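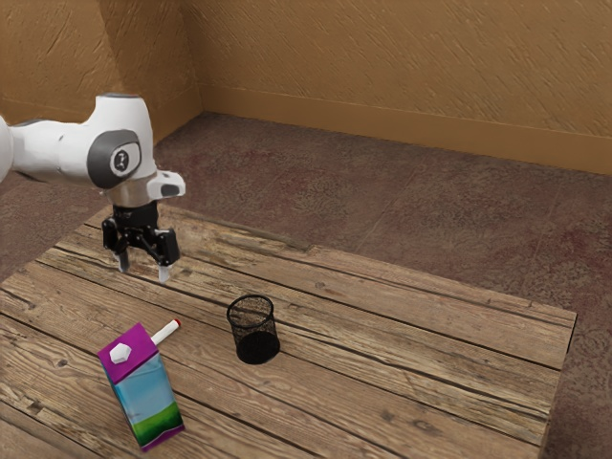 Quezada, August

Hi all,

Craig Lindsay wrote:
> Has anybody on the list gotten a sourdough starter going in a
> kitchen that stays cool? Mine is flat as a pancake after a week and
> smells like nail polish. I feed it every night before bed. My wife
> wants the jar back.

Craig, don't dump it! That nail polish smell had me in a panic my first winter too, and all it meant was that the poor thing was hungry. I was feeding mine once a day with a little spoonful of flour and wondering why it sulked.

What got me going was a smaller starter and a bigger meal. I keep 25 grams of the old stuff, then stir in 100 grams of flour and 100 grams of water (I weigh the water too, my measuring cup lies). Half the flour is rye if I have it. Then the jar goes in the oven with only the light on, and I tape a note over the knob so I don't preheat the thing by mistake. Ask me how I learned to do that. My old jar had a plastic lid.

The water matters more than I used to think. I go for 88 degrees out of the tap when the kitchen is cold, and plain cool water in summer. Candela Paredes told me at the last bake swap that she skips the thermometer and goes by wrist, and her loaves are better than mine, so take your pick.

Give it 2 feedings a day until it doubles, morning and night, and don't bake with it before then. I did, and got something you could prop a door open with — the birds wouldn't even touch it.

Does anyone have an opinion on the Brundero flour? Our store quit carrying the one I like and that's all that's left on the shelf. It seems thirstier to me, I keep having to add water, but maybe I'm just kneading badly. Aurelio, didn't you buy a big sack of it?

Also I still have Vaida's banneton, the long one. I'll bring it to the next swap along with a jar of starter for Craig, in case he'd like a backup. Tell your wife she can have my jar in trade!

Davoud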